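Progress report to the Harawira Fund
Istby solar site: ground cover and pollinator claims
Prepared by Coralie Baxter, Jan 15, 2020

You asked us to test whether planting native meadow under and between solar panels does what the developers' brochures say it does. We have one full growing season behind us and part of the paperwork for the next. My short answer is that we don't know yet, and I would be wary of anyone who says they do.

Work done since the last report

The fenced part of the Istby site covers 50 acres. Half was seeded with the meadow mix and half was left in the turf grass the installer put down. Sorin Manole set out 20 survey plots, split evenly between the two, and walked them through the summer. The best counts came in August, when the asters and goldenrod were open. Bee numbers in the seeded plots were higher than in the turf. That is what everyone expected, and it is also what you would see on any patch of flowers next to a mowed lawn, panels or no panels.

The part I care more about is the comparison with the old hayfield across the county road. There the gap is much smaller, and in the weedy corner by the culvert the hayfield did better. The hayfield has no panels and no seed bill. Sorin thinks the corner is an outlier. He may be right, but he hasn't persuaded me, and I've left it in the tables.

The Grellari model

Part of your grant pays for the habitat model supplied by Grellari. We have now run it for Istby and for the proposed expansion parcel at Bikwood. It gives Bikwood a very good score. I asked how it arrived there and was told that land cover is taken from the state map, which lists most of the parcel as row crop. Anyone who has stood on it knows a good third has been brush for years. Clearing brush and then taking credit for flowers isn't a gain in my book. Rainer Rothe is redrawing the boundaries by hand from the field notes and we will rerun the score when he is finished. Until then, please don't quote the Bikwood number to anyone.

The model also assumes that the area under the panels gets seeded evenly and stays that way. At Istby the drip line along the lower edge of each row has washed out in places, and the strip behind it is mostly foxtail.

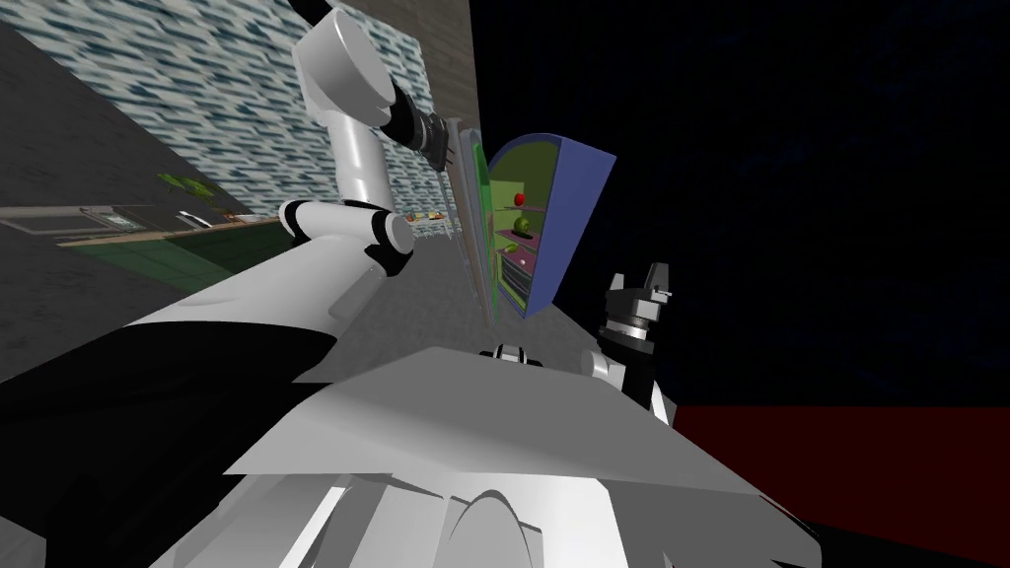
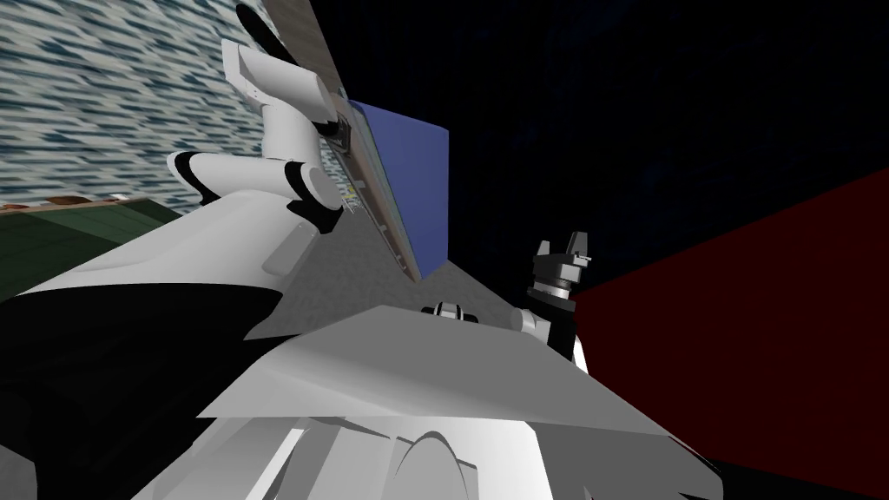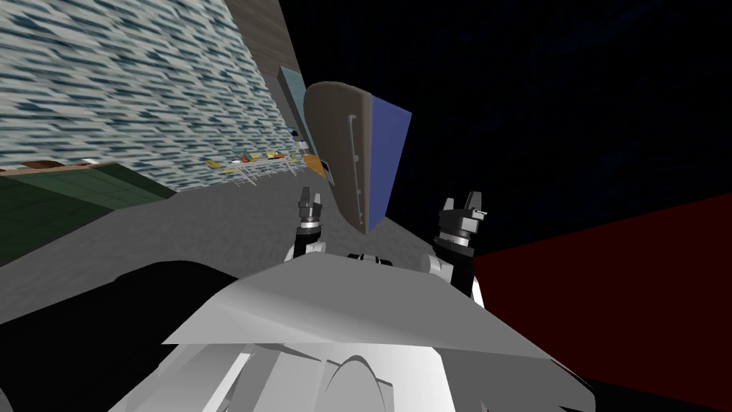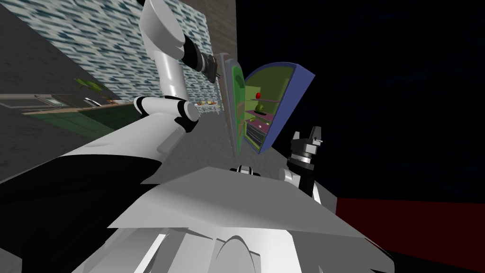 Computer-rendered views of a robot. The green-lined refrigerator is in the last of the four.

Mowing and upkeep

The operator mowed the seeded side in error, early in the season, before the signs were up. We lost a set of readings on the east rows. The agreement now calls for 2 cuts a year at a set height, and Radymyr Tymoshchuk has walked the mowing crew through it. I've asked for the mowing log each time they go in. So far I have received a promise that there will be one.

The savings from less mowing, which come up in every talk on this subject, have not shown up in the invoices. The crew charges by the visit, and they still visit to trim around the inverters.

Budget

Spending is close to plan. We went over by $500 on seed, all of it for reseeding the washed-out strips, and took it from the travel line. The soil lab has not billed us for the second batch of cores. I would leave the lab money where it is until they do.

What we'd like to change

Wiremu Kerslake has offered to put plots on a third field, in long-term pasture, whose owner is willing. It would give us something fairer to compare with than turf grass. The cost is mostly his time, and we ask your approval to move what remains in the outreach line to cover it. I don't think there is anything to do outreach about at this point.

We would also like to hold back the fact sheet until a second season is in. I understand that the board hoped to have it sooner. One summer of bee counts, with part of the site mowed by mistake, won't carry the sentence in the current draft that says solar farms "restore" habitat. If a fact sheet has to go out, please take that sentence out first.

Still open: the corrected Bikwood boundaries, the mowing log, soil results for the lower rows, and a reply from Grellari on where their edge-of-panel figures come from. I have written to them twice.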